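Search the archives Go

Re: [oldcars] Clelel coupe, rough idle when warm

On Friday Shamim Soomro wrote:
> Mine idles at 800 cold and hunts once it warms up.
> New plugs, gap set at 28 thou. Any ideas?

Check the intake gasket before you touch the carb. Mine leaked at the rear runner — the idle hunted the same way.
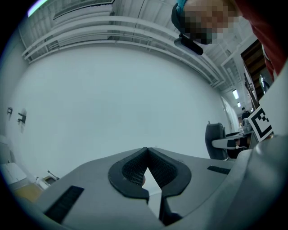
Borislav Hoxha wrote back that his was the vacuum advance, and that the gasket was fine after 6 years. Test both. Neither job takes long.

Junaid

Filed under: Engine, Fuel & Ignition

We use cookies to keep you signed in. OK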